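Magazine > Life > Habits

Filed under: Screens & Sleep, At Home

I bought an alarm clock in March 2026, which I realize is a sentence somebody could have written in 1974. It's a plain little thing from Shibata with a dial on the back and a ring like a school fire drill. I paid more for it than I want to admit, and I bought it because I was tired of waking up with my phone already in my hand.

The plan was simple: the phone would sleep in the kitchen and I would sleep in the bedroom. Sixteen nights, starting on a night when I had nothing going on the next day, in case I turned out to be one of those people who can't fall asleep without a podcast about shipwrecks. (I am one of those people. We'll get to it.)

The first night was awful. I lay there composing texts I couldn't send. I wondered whether the pharmacy in Darthorpe closed at eight or nine, and then I wondered it again, harder, as if that would help. Around one I got up for a glass of water and stood next to the phone drinking it, like we were two coworkers who used to date. I didn't touch it. I'd like some credit for that.

By night four I had a book going, an 840-page family saga I'd been carrying from apartment to apartment since my twenties. I can't say it's good. There's a grain merchant and a lot of weather. But it does the job the shipwrecks used to do, and when I fall asleep in the middle of it, it doesn't keep talking until dawn and lose my place!

What I hadn't figured on was that the phone needed somewhere to be. At first it just went on the counter, next to the toaster, and it got crumbs in the charging port and one time a good deal of orange juice. If you tell a thing it lives in the kitchen, it needs an actual spot, the same way keys need a hook. A stand helps, even a cheap one. Mine faces the wall at night, which is silly, but I sleep better knowing it isn't looking at the hallway.
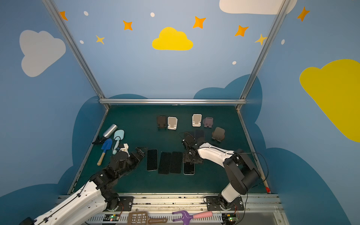
Marlow wrote in after I mentioned all this in my last column to say that the kitchen was still too close, and that in their house the phones go out to the mudroom at nine, grown-ups included, and whoever breaks the rule makes everybody's lunch the next day. I love this and would be making lunches until I died.

Mornings were the real surprise for me. I used to read the news before my feet hit the floor, so by the time I'd brushed my teeth I was mad at several strangers. Now I get up, shut off the fire drill, and put the coffee on, and for a few minutes the worst thing I know about is the grain merchant's roof. Then I pick up the phone anyway. I'm not a monk. But I've had half a cup by then and I'm a lot nicer to my sister.

I did slip, twice. Once was a sick kid at my sister's and I'd do it again. The other time I wanted to look up an actor.

The sixteen nights are long over and the clock is still on the nightstand, ticking a little louder than it should. I'm on page 611. The roof has finally come down.

214 shares | 38 comments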